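Section 4 – Open day set-up, parcel sorting demo

Written by Alby Fairweather after the February visit, for whoever runs the next one. Read it through once before you switch anything on. It covers the two-arm station only – the conveyor has its own sheet (Odska manual, section 7).

4.1 Before the visitors come in

1. Bay lights on, all of them. The scanner copes without, the overhead camera doesn't.
2. Walk the floor tape. Visitor line is 500 mm back from the reach line, not on it. Re-tape anything lifting.
3. Power up at the Trarnance cabinet, main switch first, then left arm, then right. Wait for both green lamps.
4. Load program 701. If the screen offers 700, say no – that's the old one with the quick wave at the start and it frightened a little lad last time.
5. Gloves on both hands, pulled right down to the wrist. A baggy fingertip will miss the trigger.
6. Check the wrist cables hang free. Move each arm by hand through a full reach and watch them.

Note: warm-up takes longer on cold mornings. Get in by 8.15 if the first group is at 9.

4.2 Setting out the table

1. Both bins at the back, side by side, labels facing the visitors. Handwritten labels are fine, people like them, but use the thick pen.
2. A mix of mailers and small boxes. Shipping labels up. Nothing over 400 mm on the long side.
3. Use the dummy parcels from the Doucet crate. Do NOT use live customer post, we had one go home in a tote bag.
4. Scanner on charge overnight, then in its rest on the right.

Caution: no cups on the table. No leaflets either, the left hand will try to hold them down.
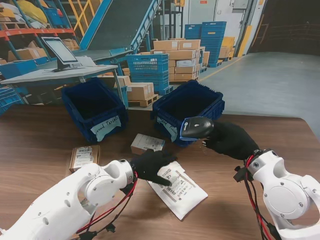

4.3 Running the demo

1. Stand by the stop button, hand near it, whole time. Don't wander off to answer questions.
2. Say "starting" out loud, then press Run.
3. Let it do two parcels before you talk. Nobody listens during the first one anyway.
4. Explain the split: left hand steadies, right hand scans. Crumpled mailers are the hard bit – the barcode has to be flat enough to read, so the steadying matters more than poeple expect.
5. No beep after three tries, the arm gives up and lifts away. Leave it. It goes on to the next parcel by itself.
6. After each group press Hold, not Stop. Stop means the full restart and you'll lose ten minutes.

Warning: no one reaches over the table while the lamps are green. That includes staff and it includes picking up a dropped parcel. Hold first, wait for amber, then reach.

Note: speed is set to 50 per cent for visitors. Leave it there. The Braltel party asked to see it at full speed and the answer is no, refer them to me.

4.4 Questions you will get

Is it quicker than a person? Not on this table.
Does someone drive it? No, not in program 701.
Can I have a go? Only with the spare scanner, on the visitors' side of the line.

4.5 Shutting down

1. Clear the table, bins last.
2. Send both arms home, then right arm off, left arm off, main switch.
3. Gloves off and turned the right way out. Check the seams, bin any with a split.
4. Scanner back on charge.
5. Count the dummy parcels back into the crate and sign teh sheet inside the lid.

Spare gloves are in the bottom drawer of the Trarnance cabinet. Key is on the hook by the kettle.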